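Search products Go Clear

We use cookies to keep you signed in and to see which pages get read. Accept all / Manage

Grimier Cash Position
by Wotitz

One screen for every bank balance your company has. Built for finance teams still pasting statements into a spreadsheet at 7:30 in the morning.

Pulls prior-day and intraday balances, sorts them by entity, currency and account, shows what you can spend today. Forecast sits on the same page. No seperate module to buy.

Connects by direct bank API where the bank has one, by file drop where it doesn't. 1,112 banks and credit unions on the current list, ask us for the list before you sign, smaller credit unions come and go. File formats: BAI2, MT940, CAMT.053, plain CSV. PDF statements not supported. Please stop sending us PDFs.
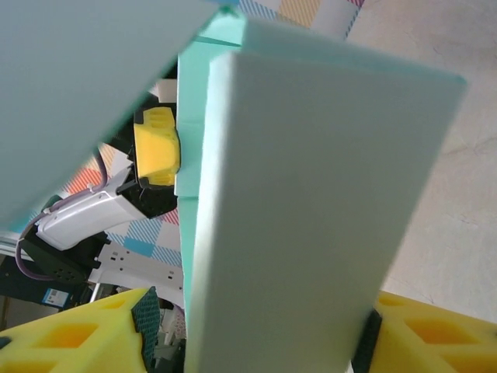 What you get

Daily position by 8 a.m. local time, assuming your bank posts on time. Some don't. The account shows amber until the file lands, and the total at the top says which accounts are missing.

Forecast out to 78 weeks. Anything past the first quarter is driven by your own recurring items and whatever you load from AP and AR, so garbage in etc. You can save versions and lay one over another. Variance report runs each Thursday night, or pick your own day in Settings.

Intercompany loans. Set the rate and the day count, it accrues and posts a journal file. Actual/360, actual/365 and 30/360. Compounding is monthly or quarterly only for now.

Approvals. Two-person by default on anything that touches an account record. You can raise that to three but you can't lower it, our support people get asked and the answer stays no.

Audit log is on for everybody and exports to CSV. Filter by user, account or date. Read-only auditor logins are free, make as many as you want.

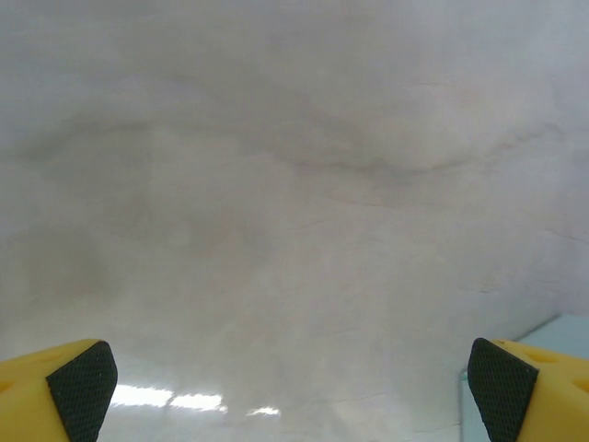
Yellow gripper fingers, marbled surface

Plans

Starter: 5 bank connections, 3 users, one base currency. Email support.

Standard: 60 bank connections, unlimited users, all currencies, intercompany loans, journal export. Phone support on business days. This is what most people end up on.

Group: everything in Standard plus entity-level permissions, single sign-on and a sandbox. Connections priced by the block, talk to sales.

Annual billing only. Moving up mid-year is prorated, moving down happens at renewal. Setup is included on Standard and Group. Starter customers do there own from the guide, it's an afternoon if your bank logins are in order and a lot longer if they're not. Find out who your bank admin is first. Half of all setup calls end right there.
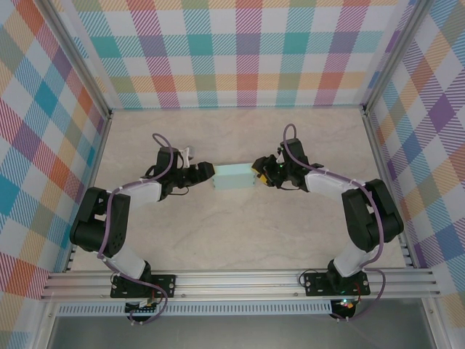 Ledger connectors are billed separately. Stetsiuk Ledger is two-way, so balances in and journals out. Other ledgers take the journal file by import. We are testing a second two-way connector, should be out in March, will go on the release notes page when it is.

Not included: payments. Grimier reads, it doesn't move money. If you want to send wires from the same screen this is the wrong product. Also no FX dealing and no debt covenant tracking. Both requested a lot, neither scheduled.

Works in current Chrome, Edge, Firefox and Safari. No phone app. The position page does fit a phone screen, the forecast grid really doesn't.

Demos and quotes

Demo is 40 minutes with sample data, or bring a week of your own BAI2 files and we'll load them while you watch. Reet Mets runs US demos. Severyn Demchenko for Group plan and anything with more than one parent company. Security questionnaires go to Bohdana Lysenko, send the whole thing at once please, not tab by tab.

Existing customers, use the support form in the app. Sales line can't see your account.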